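Keeping the Sorting Cell Running: Setup and Maintenance of a Two-Arm Tabletop Station
Final project report
Leobardo Montes
12/19/21

Introduction

When I signed up for this project in October, I thought I would be writing software all term. I had a nice plan for it, too, with a flowchart that I was very proud of. What I ended up doing instead was spending most of my time with a hex key in one hand and a rag in the other, and I have to say I enjoyed it much more than I expected to! This report covers how our two-arm cell (we named it Hellum early on, and the name stuck) is set up, what I did to look after it, and the one real repair I had to make along the way.

The job we gave Hellum is a humble one. It picks desk calculators out of a plastic bin and moves them over to the tabletop. Calculators are good practice parts because they are flat, smooth and a bit slippery, and they like to slide over each other, so a grip that is even slightly off shows up right away.

How the cell is laid out

The arms are called Sireo and Jinetti. They work at one white tabletop, with the bin placed where either of them can get into it. The mounting hardware is bolted to aluminum rail, and I came to love that rail, as it let me slide a base along a little at a time and lock it down again without drilling anything. Each wrist has a small camera that looks down past the fingers, and those wrist views are what I used for nearly all of my checks.

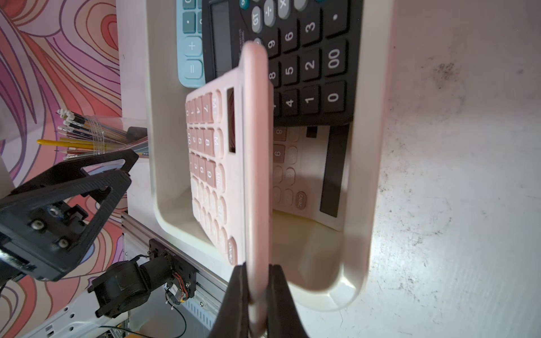 The first thing I look at in any wrist view is whether the two fingers meet the part squarely. Edge grips are the hard case. With a calculator held flat across its faces there is plenty of surface to press on, but if one finger sits lower than the other, the calculator leans and then slowly turns in the grip as the arm lifts. I set the finger height with a steel ruler and a strip of cardboard, closed the gripper on the cardboard, and looked for light on either side. It is a low-tech method — my lab partner Zamudio laughed at it for a whole afternoon — but it was quick and I could repeat it.

Daily care

I kept a short routine at the start of each session, and it took me around 15 minutes once I had the hang of it. I wiped the fingers with a dry cloth, put a hex key on every screw I could reach at the gripper body, and moved each wrist through its full travel by hand with the power off while watching the cables. Then I powered up, homed both arms and ran 3 slow picks before letting anything go at full speed.

The cables deserve a paragraph of their own. A loop that looks generous with the arm at rest can be pulled tight when the wrist rolls over, and I only found that out by rolling it.

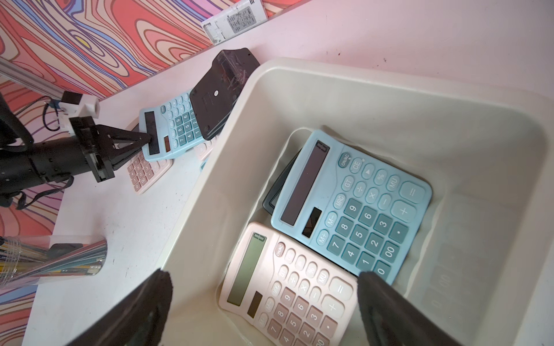
The repair

In the second half of the project Jinetti started to drift. It would home correctly, pick well for a while, and then come down a little farther to the left each time. I blamed my code first, of course, and lost 2 evenings to it. The fault was in the base: the bolts that clamp its plate to the rail had worked loose, and the whole arm was creeping every time it stopped short.

I took the plate off, cleaned the slot, put the bolts back with a drop of threadlocker and tightened them in a cross pattern. After that I marked the plate and the rail with a paint pen so that any new movement would be easy to spot. I redid the camera calibration the same day and then ran 50 picks in a row, stopping partway through to check the paint marks. They still lined up when I finished.

What I would do next

I would like to have a proper stop block on the rail behind each base, and a printed gauge to replace my cardboard strip. The cable ties should also be swapped for the reusable kind. I cut and replaced so many of them that I was finding the little tails in my shoes. My maintenance log is in the binder on the shelf by the cell, with the bolt sizes written inside the front cover for whoever takes over Hellum next term.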